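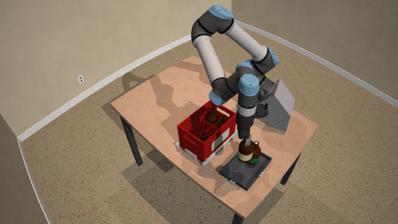 Ivum Announces the Kinnear 2, a Laptop Built for Owner Repair

JUSCOMBE, 26 July 2019 – Ivum today announced the Kinnear 2, a portable computer designed so that its owner can replace the battery, keyboard, storage drive, and display hinges at home with a single screwdriver. The new model goes on sale in December and will be sold through the Ivum online store and at the company's service counter in Mornby.

The Kinnear 2 replaces the original Kinnear, which remains on sale until current stock runs out. Ivum will continue to supply spare parts for the original model, and the two machines share a charger, a battery, and a set of rubber feet. The keyboard and hinges are new and cannot be fitted to the older case.

"Our customers told us that they liked their computers and wanted to keep them longer," said Sevim Gezer, head of portable products at Ivum. "Most of the machines that came back to us had one worn part and nothing else wrong. The Kinnear 2 was planned from the first drawing around those parts."

Before work on the new model began, the company reviewed 1,966 repair records from its Mornby service counter. Worn batteries made up the largest group of repairs, followed by damaged keys and loose hinges. In the original Kinnear, replacing the keyboard meant removing the main board and the cooling fan. In the Kinnear 2, the keyboard lifts out from the top once four screws have been removed and one cable has been unplugged.

The battery is held by two screws and sits directly beneath the bottom cover. Its connector can be fitted in only one direction. A printed guide to the most common repairs is supplied in the box, and the same guide can be downloaded from the Ivum website without an account.
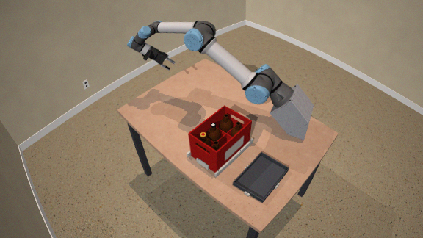 The display hinges of the Kinnear 2 are covered by snap-on caps in a color that contrasts with the case. An owner who needs to tighten or replace a hinge can find it at once and lift off the cap with a fingernail. The light blue caps on the joints of the arm reaching over the table, set against dark gray housings and white links, show how readily a contrasting cap draws the eye to the place where something turns. Ivum has used the same principle inside the laptop, where every screw that an owner may need to remove is ringed in the cap color and all other screws are left plain. Replacement caps will be sold in pairs.

Ivum has also revised its warranty terms. Opening the bottom cover of a Kinnear 2 does not affect the warranty, and a part fitted by the owner is covered on the same terms as one fitted by an Ivum technician. Damage caused during a repair is not covered, although the service counter will inspect the computer and give a written estimate at no charge.

"We have taken out the adhesive wherever we could," said Toivo Seppälä, lead engineer for the Kinnear 2. "The case is slightly thicker than it was before as a result. We think that is a fair exchange for a battery that can be changed at the kitchen table."

Ahead of the launch, Ivum will lend early units to 200 owners of the original Kinnear. Participants will use the computer as their main machine, carry out at least one planned part replacement, and report on the printed instructions. Travelers and students who carry a laptop daily are especially encouraged to apply. Units must be returned at the end of the trial, and all personal files should be removed beforehand. Participants may buy a new Kinnear 2 at a reduced price once sales begin.

Availability

The Kinnear 2 will be offered in one screen size and in two case colors, dark green and sand. Buyers may choose a keyboard layout when ordering, and a different layout can be installed later. Spare parts will be listed in the online store from the first day of sale. The Mornby service counter will stock batteries, keyboards, hinges, and hinge caps for collection in person. Prices will be published when ordering opens.

About Ivum

Ivum designs and services portable computers for home and office use. The company is based in Juscombe, has 32 employees, and operates a walk-in service counter in Mornby.

Media Contact

Requests for interviews, product photographs, and review units should be sent to the Ivum press office in Juscombe. Owners who wish to apply for the early-unit trial should use the application form on the Ivum website.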